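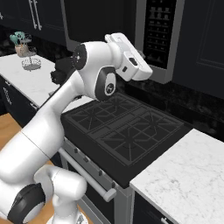 Flelgate opens its kitchen robot planning service to school and care home caterers

2025-03-15

Flelgate is delighted to open its kitchen robot planning service to catering teams across the region, after a pilot that began in January with seven kitchens. The service, called Brarier, lets a catering manager try out a robot arm in a simulated kitchen before any money is set aside for a real one.

Buying a robot arm for a kitchen is a big decision, and the price of the arm is only the start. There is the mounting, the electrical work, the guarding, the staff training and the yearly service visit. Brarier puts all of these on one planning sheet, next to the simulated trials, so that the person who signs the order can see what the arm would be asked to do and what each job adds to the bill.

"We kept meeting cooks who had been handed a brochure and a deadline," said Mingxuan Dong, head of planning at Flelgate. "They wanted to know if the arm could get to the back of the hob, and whether they would have to move the sink. Those are great questions, and now we can sit down together and work through them before the budget meeting!"

Each plan starts with a layout. Teams can choose a ready-made kitchen or send in their own measurements, then place the arm and run it through everyday tasks at the cooker, the worktop and the sink. If a position doesn't suit, the base can be shifted and the trial run again the same afternoon — a change that would mean new floor fixings in a real kitchen. 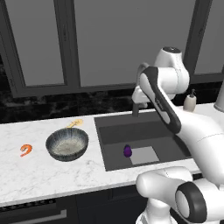 A simulated Brarier kitchen, with the robot arm reaching over the sink area.

The pilot kitchens put the service to good use. Two of them chose a different mounting position from the one they had first pencilled in, and one decided to wait a year and spend its money on new worktops first. Flelgate counts that as a good result too, and the team has kept its plan on file for when it is ready.

Costs are handled by Cai, the budgeting tool built into the service. It spreads spending over up to nine years and keeps purchase, leasing and second-hand options side by side. Spare parts and gripper replacements have their own lines, as pilot users asked for. Plans can be saved as a spreadsheet or printed for governors and finance teams.

A single-site plan costs £2000, including two review calls and one round of layout changes. Groups with several kitchens can share one cost sheet between sites. Training for planners is provided by Flelgate's partner Wirkik, online or in person.

Bookings are open now, and catering teams can ask for a first call through the Flelgate website.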